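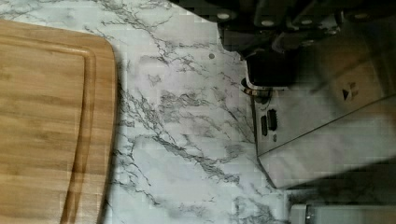
Home Recipes Garden Odds and Ends About Subscribe

Sourdough, slowly, and the year I stopped fighting with it

I started my first jar of starter in a rented apartment in Stilholm, in a kitchen so drafty that I used to wear my coat while I stirred the porridge. It smelled like paint thinner for two weeks and then it smelled like nothing at all, and I threw it out and went back to buying my bread from the bakery on the corner. I was a bit relieved, if you want the truth. There is a particular kind of guilt that comes from a jar in the fridge that needs something from you.

The second one I started four years later, after we had moved out to Etwood, and that's the one I still have. It has been through a lot. It survived a power cut, a move across town, and the time I went away for most of July and came home to a gray layer of liquid on top that I was sure meant the end of it. I poured that off, fed what was left, and by the next evening it was up over the rim and creeping down the outside of the jar. I have had houseplants I was fonder of that tried much less hard.

For a long while I baked from a book that wanted everything weighed to the gram, and I did as I was told. I still have the card taped inside the cupboard door: 1,000 grams of flour and 729 grams of water for two big loaves, plus a good scoop of starter and the salt. It's a fine recipe. What it never mentioned (or maybe it did and I skipped that page, I am a terrible skipper of pages) was that my house in January and my house in August are two different countries. In winter the dough sat there like a wet sandbag for hours. In summer it ran away from me before lunch. I kept blaming the flour, and at one point I drove all the way out to the mill at Kinyua for a sack of their stoneground, which was lovely and made exactly the same mistakes as the supermarket kind, only browner.

So last fall I gave myself permission to stop following the clock. I mix the dough in the evening after the dishes are done, give it a few folds while the radio is on, and then I go by the look of it. If it has puffed up and gone a little wobbly when I nudge the bowl, it's ready to shape. If it hasn't, I leave it and do something else. Some nights that means I shape at ten, and some nights it means I get up at six and shape in my slippers before the coffee is made, and I have come to like those mornings very much. The street is quiet and the dough is cool and it feels like getting away with something.

The bread got better, too! It isn't bakery bread. My loaves still lean to one side, and every now and then one splits along the bottom for reasons of its own. But the crust crackles when it comes out, and the inside tastes the way I hoped it would back in that cold kitchen – a little sour, a little sweet, best on the second day with too much butter.

A few of you wrote in after my last post to ask what I do with the starter I don't use. Mostly pancakes. I stir it into a batter with an egg, a splash of milk and a pinch of baking soda, and cook them small. It also makes a very decent cracker if you spread it thin on a tray with oil and seeds and bake it until it snaps. I used to pour the extra away and feel bad about it, and now there are weeks when I feed the jar a bit more than I need to just so we can have crackers on the weekend.

The other question was whether you need a proper bread pot with a lid. I baked in an old roasting pan with a sheet of foil over it for the whole first year, and it did the job. I did finally buy a cast iron one from Tririvel when they were closing out the color I liked, and it's a pleasure to use, but it weighs as much as a toddler and I have to plan my route across the kitchen before I pick it up. If you have bad wrists, stick with the roasting pan.

Next I want to try rye. I have been putting it off – everyone tells me it's sticky and moody and behaves nothing like wheat – but there's half a bag left over in the pantry and I would like the shelf back. I'll let you know how it goes, and if it comes out like a brick I'll tell you that as well.

Recent posts
Green tomatoes, and what to do with too many of them
The long way home from Stilholm
Soup for a house full of colds
Seed catalogs and other winter reading
Crackers from leftover starter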